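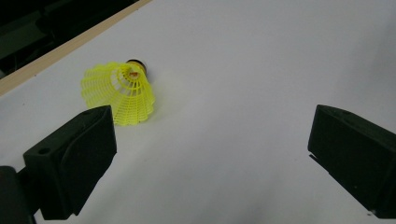
Progress report to Prurkent Community Sport Fund
Granedcombe badminton program, equipment stream
27 September 2025

Quick one, sorry for the delay, the full acquittal form will follow.

Money. Grant was 3700. Spent to date 2000, nearly all on shuttles, nets and tape. Balance still sitting in the program account. No variations to request at this stage.

Shuttles. Switched over to yellow plastic in July, as per the application. Main reason was colour, the old white feather ones vanish against the Granedcombe wall and the juniors were losing them every rally. Plastic skirts also last longer with beginners. First batch came through Bustos, late, and one carton was the wrong speed so it went back. Replacement carton has arived. Coaches happy with the flight at the slower speed, adults less so, they say it floats. We're keeping feathers for the Benik social night only, out of their own fees, not out of the grant.

Wear. Ribs go first, usually near the rim, then the skirt goes lopsided and it wobbles. We now check shuttles on the white table before each session. Lay it on its side, look down the skirt, any snapped rib and it goes in the practice pile. Takes no time once people are used to it.

Storage. Cardboard tubes were a waste, lids gone within a fortnight. Trialling an open box made in house, thin pale wooden sticks for the frame, clear plastic sheeting over. Cost next to nothing. Upside is you can see what's in it from across the table. Downside, sheeting is crinkly and won't stay taut, and the sticks might not survive being carried in and out of the store room. Will try a heavier sheet next and report back.

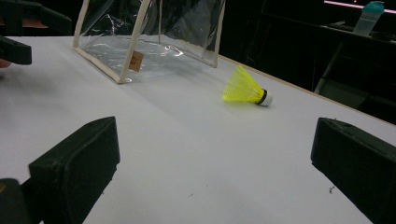 Benik asked whether the box could be made with a lid, as their shuttles travel in the back of a car and end up all over the boot. They would also like a second one for the worn shuttles so the two lots don't get mixed, and are happy to put in for materials.

Our view, yes to the second box, lid depends on the heavier sheet. Not charged to the grant either way.

Sessions. Running 2 a week at Granedcombe, 5 courts marked, tape holding up exept near the fire door where it lifts. Re-taping planned.

Still to do:
Second shuttle order, quote requested from Bustos
Heavier sheeting
Net posts, one wobbly, needs a new base
Receipts scanned and sent with the acquittal

One question for Prurkent. Can the unspent amount carry over if the Bustos order lands after the reporting cutoff? Need to know before we confirm quantities.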